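Family Evening Recap and What Comes Next for Seniors and Juniors

Fodville High School held its spring Paying for College evening on Sat 11 April in the cafeteria and the adjoining classrooms. The program ran a little over two hours, with a general session first and then smaller sessions by grade. Families who could not attend can pick up the handouts at the counseling office before school, during lunch or after the last bell.

Francine Simard, head of the counseling department, opened with an overview of the financial aid calendar. Most of the questions from parents had to do with the difference between an aid estimate and an aid offer. An estimate comes from a calculator on a college's website and does not commit the college to anything. An offer is sent to an admitted student and lists grants, loans and work-study separately. Ms. Simard asked families to bring the offer itself, on paper or on a phone, when they come in to talk about it. It is hard to give advice from memory, and the names colleges use for the same kind of loan vary quite a bit.

The Rautiainen Scholarship

The Rautiainen Scholarship was awarded to 23 seniors this year. It is a local award for students who will enroll in a two-year college, a four-year college or an approved trade program in the fall. Each recipient will receive $876 toward books, tools and fees. The money goes to the school the student will attend, and the student does not need to do anything except confirm enrollment by the end of July.

Nathalie Doucette read the applications along with two teachers from outside the senior class. She told families that the readers look at the short essay first and the transcript second. Several strong essays this year were about ordinary things: a bus route, a younger brother's homework, a summer spent pricing returns at a hardware store. She encouraged juniors to begin a draft before summer and to put it away for a few weeks before going back to it.

Students who were not selected may ask to see the readers' comments. A request slip is available at the counseling office.

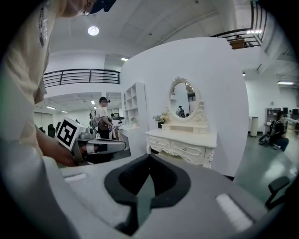 Student Panel

Four graduates came back to speak about their first year after high school. Two are at the state university, one is at the community college and one is in an electrical apprenticeship. Sneha Kashyap, who graduated last year and is now studying civil engineering, spoke about moving from a class of 30 to a lecture hall. She had not gone to office hours until after her first midterm, and she recommended going in the second week, even with a small question. She also said that her meal plan was larger than she needed and that she was able to change it only during a short window at the start of the term. Check that date when you sign up for housing.

The apprentice on the panel explained that he is paid while he trains and attends class two evenings a week. Parents asked about the math requirement. Algebra is expected at the start, and there is an entrance test. Students who are thinking of this route should tell their counselor by the fall of senior year, as the test is given only a few times.

One parent asked the panel what they wished they had brought with them. The answers were a fan, a copy of their immunization record and a better pair of shoes.

Application Help Sessions

Starting next month, the college center will stay open late one evening a week for students who need a computer, a quiet place to write or help with a form. Thibault Chevalier will run the sessions. He taught English at Fodville for nine years before he moved to the counseling department, and he is glad to read drafts at any stage. Each session has room for eight students. Sign up on the sheet outside the college center. If you sign up and cannot come, please cross your name off so that another student can have the place.

Students should bring the following to the first session:

A list of colleges or programs, even a short or uncertain one
An email address they will still be able to use after graduation
An unofficial transcript, printed from the student portal
A list of jobs, clubs, family duties and other activities, with dates

Family duties are on that list for a reason. Many of our students look after brothers and sisters or help in a family business, and they often leave this off their applications. Colleges do want to know about it. A student who works evenings should say so and give the number of hours.

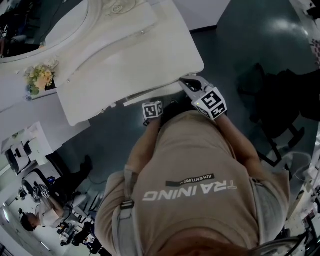 Mr. Chevalier also reminded juniors to ask for letters of recommendation before the school year ends. Teachers write better letters when they have the summer to do it, and some of them limit the number they will take on. Ask in person, then follow up with an email that gives the deadline and the name of the program. A short note about what you did in the class is helpful too. The counseling office has a one-page form for this, which replaces the longer one used last year.

Online Accounts

The school is changing the website that students use to keep track of applications and send transcripts. The old system, Urkent, will be closed to students at the end of July. The new one is called Stenutent. Juniors and sophomores will get their logins in homeroom. Seniors will stay on Urkent through graduation, and their final transcripts will be sent from there.

Anything saved in the old system, such as a college list or a resume, will not move over by itself. Students need to download it and save it somewhere safe. Mervin Girard in the library can help with this during lunch. He asks that students try the password reset first — it solves most of the problems he sees — and that they bring their student ID if the reset does not work.

Parents may have their own login to Stenutent. It shows deadlines and transcript requests but does not show essays or letters. Forms for parent accounts are in the main office and must be signed in person.

Reminders for Seniors

Read your college email as well as your school email. Housing, orientation and placement test notices go to the college address, and some of them ask for a reply within a week.

If you have been offered aid and your family's income has changed, write to the financial aid office at the college and ask for a review. Ms. Simard has a sample letter that you may use as a starting point. Include copies of any papers that show the change, and keep the originals.

Decline the offers you do not plan to accept. It takes a few minutes online, and it can open a place for someone on a waiting list.

Library books, calculators and uniforms must be returned before caps and gowns are handed out. Students with a balance on their account will get a letter at home. Questions about a balance go to the main office, not to the counseling office.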